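Frandsen Slotted Bench Top, Aluminum

Product overview

The Frandsen Slotted Bench Top is a flat work surface made from extruded aluminum profiles. It is used in repair shops, school workshops, small assembly rooms and testing areas. The profiles are bolted side by side on two cross rails, which leaves a row of straight slots running the full length of the top. Clamps, stops and fixtures slide into the slots and lock down with a quarter turn.

The top is sold on its own or with a leg frame. It also fits directly onto most existing benches that have a flat surface and enough depth. Mounting screws for wood and steel are included.

Sizes and finish

Profile thickness is 25 mm on all models. The standard length is 2000 mm and the short version is 1000 mm. Both come in the same depth and use the same slot spacing, so accessories can be moved from one to the other. Two short tops can be joined end to end with the Editz connector plate, sold separately. The slots line up across the joint.

The surface is clear anodized. Edges are broken at the factory and the end caps are gray plastic. Custom lengths can be cut at our Loralcombe warehouse. Please allow extra time for cut orders, and note that they can't be returned.

What it is used for

Most of our customers buy this top for one of the following jobs: opening and rebuilding electronic equipment, drilling and light milling, gluing up small parts, or holding finished goods during inspection. The surface is hard and does not soak up oil or flux. Small screws can fall into the slots, but the slots are open at the ends and can be swept out with a narrow brush once the end caps are off.

For computer and appliance work, lay the case on its side with the open face up. A desktop tower sits flat across the slots and can be held with two low side stops if the work involves pulling on tight connectors. The low stops are 3 mm shorter than the standard ones and have a rubber face that does not mark painted steel.

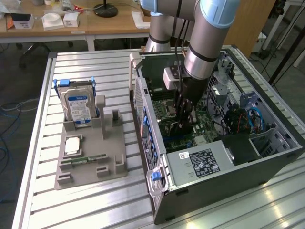 Load and mounting

The top spreads weight well along the length of the profiles and less well across them. Heavy items should be placed so that they rest on several profiles at once. If you plan to mount a vise or a small press, put it above a cross rail and bolt through both. A third cross rail can be ordered for the long version and is recommended for any fixed machine.

Check the bench underneath with a level before mounting. If it is uneven, use the shims in the hardware bag. Tighten the screws from the center outward, then go over them again after the first week of use.

Grounding

Anodizing does not conduct, so the top by itself is not a static-safe surface. A bare metal grounding point is provided under the left rear corner. For work on boards and memory, we suggest the Dornow static mat, which clips into the outer slots and has its own snap for a wrist strap. The mat is made for the short version. Long tops take two mats side by side.

Care

Wipe the surface with a damp cloth and a little dish soap. Do not use oven cleaner, drain cleaner or other strong alkaline products – they will stain the finish and the stain can't be removed. Light scratches are normal and have no effect on strength. Slots that have become tight can be cleared with a wooden stick and a drop of light oil.

Included

Bench top, fully assembled
Two cross rails, fitted
Four end stops
Hardware bag with screws, shims and hex key
Printed mounting sheet

Not included: leg frame, clamps, connector plate, mat.

Delivery and returns

The short version ships by parcel. The long version ships by freight on a pallet and needs someone at the address to sign for it. Check the corners of the carton before signing and write any damage on the delivery slip. Unused standard tops can be sent back in the original packing. Return freight on the long version is paid by the buyer.

The leg frame is out of stock in the long size and is expected again in March. Orders for a top and frame together will be held and shipped as one, unless you ask us to split them.

Page updated Jan 4, 2019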